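Staff canteen going over to robot arms, what happens to the table clearers?

Posted by traymonitor, 2023-12-15

I clear and set tables in the canteen at Rornden. We seat 200 at lunch. Since August management has been trying out arms from Ultora on the cups and plates, and I'm the one who puts the things out for them.
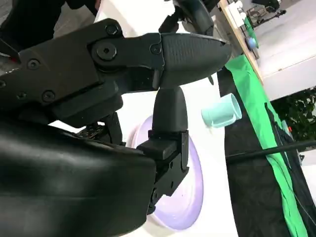 Do my hours get cut once the arms can do a full table? My supervisor says that hasn't been decided, and I'd like to hear from people who have been through it.

skostell_kitchen

Ours stayed the same for the first year, but the work changed. I used to clear all shift. Now I set out, check what the arms missed and do the spills. Two people who left weren't replaced — that was where the saving came from. Ask for the new duties in writing. Mine came with a pay grade review, and I got 181 dollars more a month.

Also ask who picks the test items. At our place the clearers did, and it gave us a say in the layout.
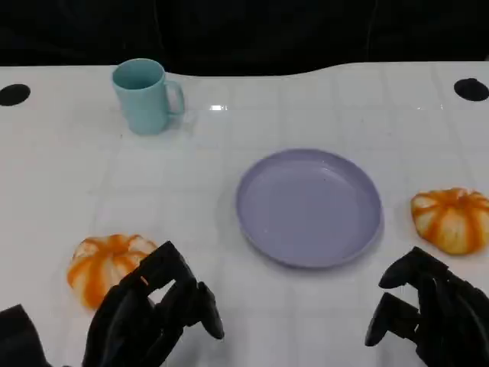 We also got them to agree that a clearer can stop the arms at any time without asking a supervisor first. It took two meetings. Get that one before the trial ends.

poon77

depends on your contract. ours went to an agency, good luck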